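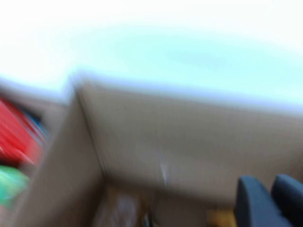
Moving the shop, 11 years on

Felista Mollel picks up on the second ring, still out of breath. She closed on the new Skallodport storefront in September and has been hauling books ever since. 3,588 of them, by her own inventory.

"I thought I'd sell half first. Sold 598. People come in to say goodbye and then they just, you know, talk."

The old place was Dudus, named for her first cat. Same name on the new door. Rent is lower, the ceiling is worse.

Does she miss the old street? Long pause. "The bakery. Ask me again in winter."

Her partner in the business, Idrisa Mwakyusa, wanted to drop the used cookbooks. She said no. They argued for 3 days, he lost. "They pay the electric bill," she says. "He knows it to."

Opening hours not set yet. Mornings, probaly. Call first.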